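Subject: Re: [benchlist] Gap between table panels, and cables that go for a walk

Hello Merle, hello all,

Thank you for the long message. I answer to the parts where I have some experience and leave the rest for others.

Merle Nepia wrote:
> We are putting together a long work table from separate light panels with
> aluminum rails between them. The panels are Grube, the rails are from
> Skallell. The surface is nice, but I have two worries. First, the panels
> do not want to stay at the same height as the rails. Second, the cables.
> We have thin ones in several colors and they hang where they want. If I
> tie them tight, they pull. If I leave them long, they catch on things.
> How do other people solve this? I would also like to know how you clean
> a white top, mine shows everything.
> Merle

About the height. I had the same trouble in May when we moved our table to the Elholm room. I thought first that the panels were bent, and I wrote to the shop a letter I am now a little ashamed of. The panels were fine. The floor was not flat, and the feet had been adjusted with the table empty. When we put the heavy things back, one end went down by 2 mm. Small, but you feel it with your finger each time you pass over the edge.

What I would do now is this. Loosen all the screws which hold the panels to the rails, but do not take them out. Put the load on the table where it will finally stand. Adjust the feet with a long straight bar laid across the rails, first across and then lengthwise. Only then tighten, beginning in the middle and going outward. Our top is 1,938 mm long and it has 4 feet, and it took me one evening. For yours I expect a bit more.

Please do not fill the line between panel and rail with silicone. I did it on the first table. It looked clean for a short time, then it became gray and collected dust, and when we wanted to lift one panel we had to cut everything with a knife. An open line is easier to live with.

Now the cables. I believe there are two kinds and they must be treated differently. The first kind never moves: it goes down along something and then away under the table. This one you can tie as much as you like. The second kind must have some freedom, and it needs a loop. 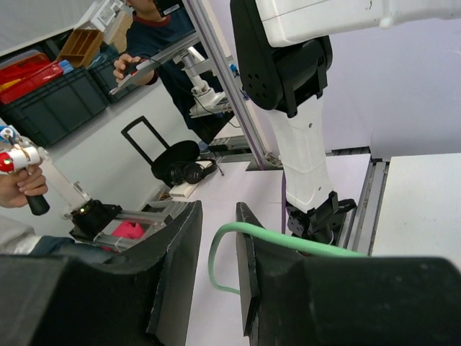

The size of the loop is what I got wrong many times. Too small, and the cable pulls at its end, where it is weakest. Too big, and it hangs down and catches on the next thing, as you wrote. My method is to move the part as far as it can go, hold the cable with two fingers, and add a width of the hand. Then I fix it at that point with soft hook tape, never with the hard plastic ties. The cut end of a hard tie scratches the hand, and it also presses the jacket of the cable flat over the months.

For colors, I like that you have several. We use one color for one purpose and we wrote the list on paper inside the cupboard door - not on the computer, where it was never found. When a cable is replaced, we wait for the same color even if another is in stock. It is slow, but it is worth the patience.

For the long straight parts you can use the slot in the rail, if yours has one open at the top. Wetent sells a soft cover strip that you press in by hand. I bought a roll for around 400 crowns and half of it is still here. If you want to try a piece before you order, send me your address and I will put it in an envelope.

About the cleaning: warm water with a drop of dish soap, a cloth well squeezed, then a dry cloth. The tiny dark specks which do not go away with this are sometimes in the surface and not on it, and then more rubbing makes only a shiny place. I tried a melamine sponge once, in one corner, and I still see that corner every morning. The rails I brush with an old paintbrush before I wipe the panels, because otherwise the dust comes out of the slots later.

One question back to you, Merle: are your panels screwed from below or do they only lie in the profile? If they only lie there, my advice about tightening does not help you, and I would look first for thin strips of felt to put under them. Somebody on this list wrote about felt last winter, but I could not find the message again in the archive.

With kind regards from Elholm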